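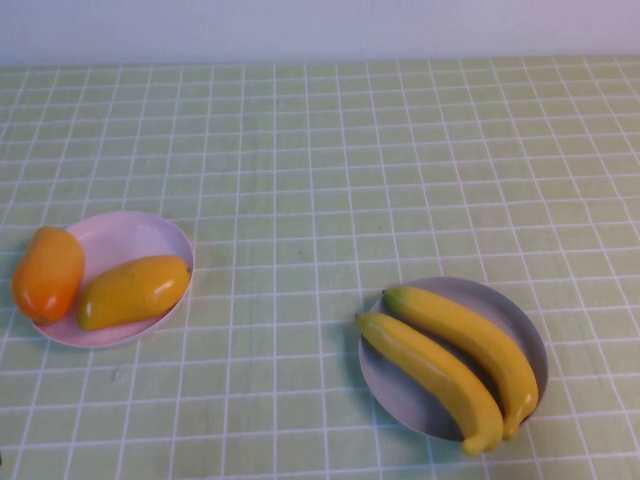 Reading time: 4 minutes

How does a game remember where you were?

You switch off the console at bedtime. The next day you switch it on again, and your character is standing by the same campfire with the same sword and the same three apples. The game has remembered everything. It does this with something called a save file.

What is a save file?

A save file is a list of facts about your game. It is kept on the console, computer or phone you play on, or on a memory card, or on another computer far away that you reach through the internet.

Suppose you are playing Ovgate, a game where you explore an island and collect coins. The save file might hold facts like these:

Coins: 852
Keys: 2
Room: 103
Health: 200

The real file would not look so neat. Most save files are written in a code that is quick for the computer to read, so if you opened one you would probably see a jumble of letters and symbols. The facts inside are the same sort of thing, though.

Why isn't the whole game saved?

A game contains pictures, sounds, maps and rules. All of that is already stored on your device, or on the disc or cartridge. It doesn't change when you play, and there is no need to copy it again.

The save file only needs the parts that are different for you. The game knows what room 103 looks like. It knows where the walls are and what music to play there. It only has to be told that room 103 is where you stopped.

This is why save files are often small. A game can take up a lot of space while its save file takes up very little. Building games usually have bigger save files, as every block you place or dig up is another fact to write down.

What happens when you press save?

While you are playing, the facts about your game are kept in the computer's working memory. This kind of memory is very fast, but it is wiped when the power goes off.

When you save, the game collects the facts it needs and writes them into storage. Storage is slower, but it keeps its contents without any power.

When you load your game, the same thing happens the other way round. The game reads the file, puts the facts back into working memory and sets up the world to match.

What is an autosave?

Some games save by themselves. They might do it every few minutes, or when you finish a level, or when you walk through a certain door. This is called autosaving. You will often see a small spinning sign in the corner of the screen while it happens.

Other games use checkpoints. A checkpoint is a particular place where your progress is kept. In Nosness, a game about climbing a mountain, each hut on the path is a checkpoint. If you fall, you go back to the last hut you reached. Anything you did after that hut has to be done again.

Some games let you save anywhere. Some only let you save in special places, and the people who made the game choose this on purpose. If you could save before every jump, a hard level would be much easier.

Why shouldn't you turn it off while it's saving?

Many games show a message asking you not to switch off while the saving sign is on the screen. Writing a file takes a little time. If the power stops halfway through, the game may be left with half a file. It might know your coins and keys but not your room.

A damaged save file is called a corrupt file. The game may not be able to open it. To help with this, some games keep the old save until the new one is finished. If something goes wrong, the old one is still there.

What is a save slot?

A slot is a space for one save. If a game has several slots, you can keep several saves. You can use one and your brother or sister can use another, and you won't get mixed up.

Be careful when the game asks if you want to overwrite a save. Overwriting means the new save replaces the old one, and you usually can't get the old one back. Check the name and the time shown next to the slot before you say yes.

What is a cloud save?

A cloud save is a copy of your save file kept on a computer somewhere else. If you play Lornau on a tablet and then move to a laptop, the laptop can fetch the copy and carry on from the same place. This only works if the game allows it, if you use the same account on both, and if both have been connected to the internet.

Did old games have saves?

Many early games had no way to save at all. When you turned the machine off, you started again from the beginning next time.

Some games gave you a password instead. In a game like Bang, you might finish level six and be shown a row of letters and numbers. You wrote them down on paper. Next time, you typed them in and the game took you to level seven. The password was really a tiny save file, and you were the one storing it. If you copied one letter wrongly, it didn't work.

Later, some cartridges had a small battery inside. The battery kept the save memory powered when the console was off. When the battery ran out, the saves were lost.

Words to know

Save file: a list of facts about your progress in a game.
Load: to read a save file and carry on from it.
Checkpoint: a place in a game where your progress is kept.
Overwrite: to replace an old file with a new one.
Corrupt: damaged, so that the computer can't read it properly.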